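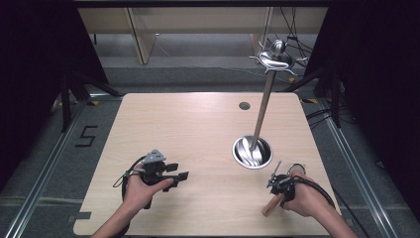 2 min read

Light tables and shiny metal
Speaker notes, Rūta Kairys, Brirkham, Feb 20, 2026

Start with the table. Pale wood top, fine grain, rounded corners. I picked a light one for the Litent room and I would pick it again. Small pieces are easy to find on it. The corners matter when people lean in from all sides.

Then the tall metal piece toward the back right. Round silver bowl at the bottom, long slim rod, a shallow dish with curved prongs at the top and an egg-shaped knob in the center. It stands there because a tall thing near the front gets knocked by sleeves. Ask who has done this. Wait for hands.

Polished metal on pale wood: the bowl picks up the whole room. Check for fingerprints on the rim before guests sit down. Soft dry cloth, one direction. Hold the rod low down while wiping the top, and go between the prongs last.

Wooden handles. Reddish-brown wood looks good against a pale top. Wipe, dry, put away. Do not leave them standing in the sink.

Costs, keep this short. The Ilulo table was 655 dollars, the Yuen quote was 800 before delivery. We spent 227 on the lamps and I think that was too much. Skip this part if we are running late.

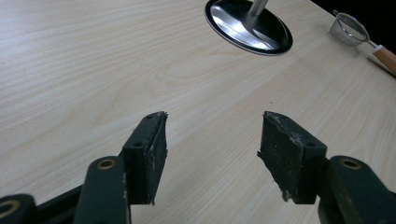
Grain next. Long soft curves in the wood, slightly darker than the rest. Wipe along them. Grit goes off with a dry brush first, then a damp cloth, then a dry one. If you start with the damp cloth you push the grit around and get fine scratches, and those show as soon as the light comes in low.

Light again. A sheen across the middle of a tabletop can pass for a wet patch. Move your head before you reach for the cloth.

Felt pads under anything heavy. We went through 94 of them in the first year. Buy the stick-on kind and replace them when the edges curl.

Questions. If someone asks about oil or wax, say it depends on the finish and to check the maker's sheet. Cloths and brushes are by the door for anyone who wants to try them.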